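Lecture 4: Are machines ready for the chores?

Module handout, Automation in Everyday Work. Read before Wednesday's seminar. The reading on grasp stability (Section 2 of the course pack) is assumed.

4.1 What counts as a chore

For this module a chore is a short manual task that an untrained adult can do after one demonstration and would rather not do all day. Folding a towel is a chore. So is loading a dishwasher, sorting returned bottles, pushing a seal into a groove or clipping a cable into its holder. The first two belong to the home and the last two to the shop floor, but the demands on the machine overlap more than the settings suggest.

Welding a car body is not a chore in this sense. The part arrives in a known place, the path is fixed, and a large engineering budget has been spent on removing variation. Chores are what remains when no one has paid to remove it.

4.2 Three sources of difficulty

Variation in the object. Mugs differ from one another, and the same shirt never lies twice in the same shape. Rigid parts vary less, but castings and printed parts still carry small errors that matter at tight clearances.

Contact. Moving through free space is largely a solved problem. Once the tool touches something, position error turns into force. A stiff arm commanded 1 mm too deep will press hard, and the part, the grip or the fixture has to give way.

Recovery. A person who drops a clip picks it up and carries on, often without noticing. A machine has to detect the drop, decide what state the task is in and have a way back from that state. Most published success rates count only attempts that begin from a tidy start, and say little on this point.

4.3 Reading a success rate

The worked case used in this module is the Clodside bench trial, in which an arm with a two-finger gripper was set a series of insertion and placing tasks. There were 849 attempts in the main run. Of these, 47 ended with a person stepping in.

The intervention rate is 47 / 849, or 5.5 per cent. Stated the other way, 94.5 per cent of attempts needed no help. Before quoting either figure, consider the following.

(a) An attempt that needs no help is not the same as an attempt completed to standard. The Clodside log records the two separately and they should not be merged.

(b) Suppose a job is made of 30 such steps, each independent and each needing no help with probability 0.945. The whole job then runs unaided with probability 0.945 to the power 30, which is 0.18. Fewer than one job in five gets through untouched.

(c) The assumption of independence is generous in some cases and harsh in others. A badly seated part spoils the next step as well. On the other hand, if most failures come from one awkward step, redesigning that step repairs the whole chain.

Point (b) explains why a demonstration of a single step can look convincing while the full chore remains out of reach.

4.4 Thin parts and parallel grippers

A parallel gripper closes two fingers towards each other along one line. It resists slip through friction at the pads, and is weakest against rotation about the line joining the fingertips. A long, thin part held near one end can pivot there when its far end meets resistance. The operator's remedy is to shift the grip with the fingertips as the part goes in. Two fingers without independent control cannot do this. 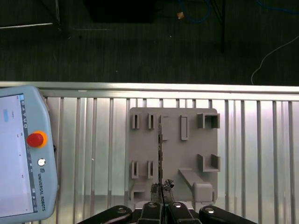 Fig. 4.1. Black parallel gripper at a toothed strip on a light grey 3D-printed plate. Teach pendant at left.

Note in Fig. 4.1 where the fingertips meet the strip in relation to its length. Note also the raised tabs and brackets on the plate, and consider which directions of approach they leave open to fingers of this width.

The common remedies are wider pads, a compliant wrist, a force-guided search, or a change to the part itself – usually a chamfer or a grip tab. The last is the cheapest on a shop floor and is not available in a kitchen, where the machine must take the cutlery as it finds it.

4.5 Where this leaves us

Single steps with rigid parts in a fixed cell: in use, given set-up time. Chains of such steps: in use where a person is within reach to clear faults. Soft goods: partial, and slow. Mixed household work in a home not arranged for the machine: not yet, on any measure used in this module.

For the seminar

1. Repeat calculation (b) for a per-step rate of 0.99 and of 0.999. How many steps can each support before the chance of an unaided job falls below one half?

2. The Kosetti and Witkowska reports, both in the course pack, define "intervention" differently. State both definitions and say which would give the higher rate on the Clodside log.

3. Choose one chore from your own home. List its contacts in order and mark those where a two-finger grip would be free to pivot.

4. The Furkevthorpe packing line kept one manual station after the rest was automated. Using 4.2, suggest which source of difficulty was most likely to blame. Half a page at most.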